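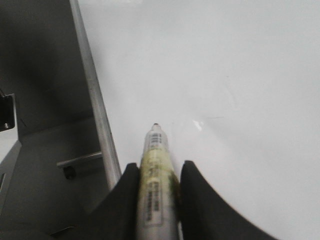 Marker up, whiteboard next. My whole week, in one picture.

Okay, budget thread! A few of you asked what it costs to get a small makerspace set up with a robot that writes on a whiteboard, and what I'd buy first. I've been up to my elbows in this since July, so here goes. (1/14)

The plan at Hirstead is one arm, one gripper, one whiteboard and a pile of markers. Kids from the after-school program pick a shape, the arm has a go at drawing it. That's it. It's a lovely little project and I'm so keen on it I've started sketching shapes on the backs of receipts. (2/14)

We have $3000 for everything that isn't the arm. The arm has its own line because Yanling Fang got that sorted before I came on board (thank you Yanling, you absolute legend). So this thread is about all the other stuff, the stuff I left off my first spreadsheet. (3/14)

First thing I'd tell anyone: price the fingers. I had "gripper" down as one line and moved on. Fingers wear, and you'll want a different pair for fat markers than for pencils. I now have a separate line for spare fingers and pads, and it's the one I'd defend hardest. (4/14)

Second: markers! I budgeted for one box. One! We're now planning on 40 for the first term and I reckon that's about right if the caps go back on. Finn Wiegand wants to try refillable ones to cut down on plastic and I'm all for it, if we can find a barrel the same width. (5/14)

Barrel width matters so much more than colour. Change brands halfway through the term and you're setting up your grip all over again. Pick one, buy the lot, write the name on the inside of the cupboard door. (6/14)

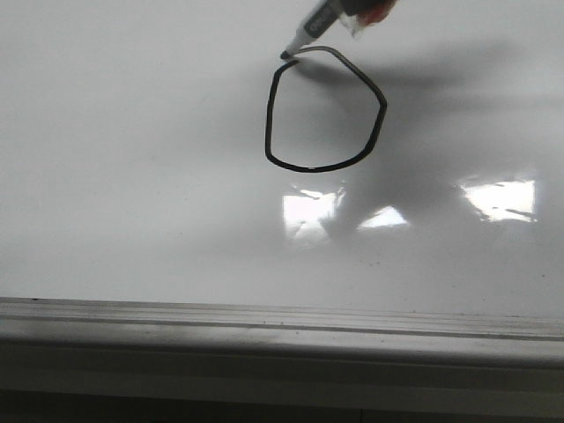 A closed shape, or so close to it. Look at that little gap by the curl!

I could look at this outline all day. Bell? Shield? Guitar pick? The line is thick and glossy most of the way and then goes thin and grey up the top right. Could be the ink, could be the pressure, and those are two very different things to spend money on. (7/14)

If it's ink, you need more markers. Cheap, easy, done. If it's pressure, you're looking at some kind of springy holder, and I have two quotes for that. Flekureo came in at $80 each for a basic one. Ravn's is dearer but includes a spare. I haven't picked yet, so if you've used either, tell me everything. (8/14)

Ditte Toft's advice was to run a whole box of fresh markers first and write down which ones fade, before ordering any holders. Very sensible, slightly annoying, we're doing it. (9/14)

Now the board. Glossy is great for wiping and not so great for glare. You can see the room lights sitting right there under the shape. I've put $30 down for a bit of matte film to test on one corner. If it wipes clean we'll price up a full sheet, and if it doesn't, we've lost lunch money. (10/14)

Also on the list and easy to forget – board cleaner, cloths, a decent power board, and something to get the crud out of the tray grooves. I had none of these. Ditte Thygesen (yes, we have two Dittes, it's a whole thing at meetings) went through my sheet with a red pen and added the lot. (11/14)

Time is a budget line too. Nyokabi Owino has us down for one full session of setup before any kids come near it, plus a bit at the start of each day to check the grip. I'd have skipped that and regretted it by the first Wednesday. (12/14)

What I'm leaving out for now: a second board, a fancy stand, and the Mistitgate software bundle. It looks really good! But I want a term of drawing shapes with what we've got before I ask for anything with a yearly fee. (13/14)

Happy to share the spreadsheet with anyone planning something similar, just reply and I'll send it through. And please send me your shape ideas, the kids have asked for a platypus and I have no clue how many strokes that is. (14/14)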